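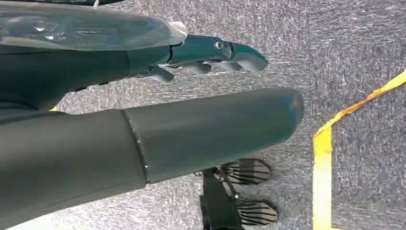 Page last changed in August

The Dishwasher, Continued

Readers of the last issue will remember that our dishwasher had stopped draining, and that I had promised to have it sorted by the time I wrote to you again. Several of you wrote in with advice. Two of you told me to clean the filter. I had cleaned the filter. I have now cleaned the filter so often that I could do it in my sleep, and on one occasion I think I came close.

For new subscribers, the dishwasher is a Drollus. It came with the house, and so did the manual, which lives in the drawer with the takeout menus and a key that fits nothing. The manual runs to 56 pages, and the troubleshooting part takes up one of them. Under "Water remains in tub" it suggests that you check whether water remains in the tub. Then it gives you a phone number.

I called the number at 8:15 in the morning, thinking I'd get in ahead of the crowd. A recording thanked me for my patience before I had shown any. It then asked me to say, in a few words, what I was calling about. I said "drain." It said, "I think you said 'trade.' Is that right?" We went around on this for a while. In the end I was put through to trade, where a very pleasant man asked for my contractor number, and when I said I didn't have one he told me how to become a contractor. I want it on record that I considered it.

The regular line, once I reached it, offered me a repair visit for a flat fee, parts not included, with a window between breakfast and dinner. You know these windows. I stayed home for it. I moved a meeting, I didn't take a shower (the doorbell is hard to hear over the water), and I ate lunch standing up in the hallway like a horse. In the late afternoon I got a text saying my technician had been and gone, and would I like to rate the visit.

I gave it four stars. I don't know why. I think I was afraid of what they'd do with a three.

Meanwhile there were the dishes. We are a household of two adults, one teenager and a dog, and before all this I would have said we used a normal number of glasses. We use glasses the way other people use tissues. Washing up by hand, I got to know them all personally. I also found out that the big blue casserole we have been putting in the machine for nine years says "hand wash only" on the bottom, in letters you can read quite easily if you ever turn it over.

The teenager took the view that this was a good time to eat out. So we went to Tsegaye, on the corner where the shoe repair used to be, and if you haven't been, please go. Get the lentils. Bezawit Tekleab runs the front and will talk you out of ordering too much, which I've never had happen in any other restaurant. I mentioned the dishwasher, as I was mentioning it to everyone by then, and she asked what it was doing. I said it was humming and then sitting there. She said hers had done that at home and it had been the hose behind the sink, where it loops up and goes down again. Grease, mostly. She said to take it off and look through it like a telescope.

I'd like to tell you I went straight home and did that. I went home and watched videos about it. There's a whole world of these, and the rule seems to be that the more useful the video, the longer the man spends telling you about his van. One had 628 comments under it, nearly all of them from people saying thank you, and one from a person who had flooded a downstairs neighbor and wanted that known.

What got me under the sink at last was the price of the alternative. The appliance place out by the highway (the Pleltby, for those of you who knew it under the old name) had a new machine in the window with a screen on the door. It was $2,645 before installation. It connects to your phone, so that you can be in another city and know that the dishes are done. I asked the salesman whether it drained. He said they all drain. I said, well.

So, the hose. You turn off the power at the panel, and then you go back and check that it was the right switch, and then you go and reset the clock on the stove, as it was not the right switch. You put a bucket under everything. You take the clamp off with a screwdriver that is nearly the right size. I had been told to expect grease, and there was grease, along with what I'm fairly sure was the label from a jar of apricot jam, folded up tight like a note somebody had passed in class. We have not bought apricot jam in this house. My wife says we have and that I ate it.

I ran hot water through the hose in the bathtub, put it back on, tightened the clamp, and started a short cycle with the door of the cabinet open so I could watch. It drained. I called people in to see. The dog came.

Abenezer Workneh, who reads this newsletter closely and corrects it often, has pointed out that I could have had the whole thing done by the handyman on his block for less than I spent at the restaurant. This is true, and I've asked him not to bring it up again. He also wants me to say that in the last issue I spelled "colander" wrong, and that the recipe for his mother's cabbage left out the turmeric. A teaspoon, with the onions. If you made it without and thought it was a little flat, that was me.

A few leftovers. Drollus has written to ask whether my issue was resolved, and the choices are "Yes" and "Yes, after a visit." The Pluner Street yard sale is on again at the end of the month, and I'll have a table with a lot of glasses on it. To the reader who asked what I do with the key that fits nothing: it goes back in the drawer.

Next issue I had planned to write about the gutters. Please don't send advice yet. I haven't looked at them, and I'd like a few more weeks of not having looked.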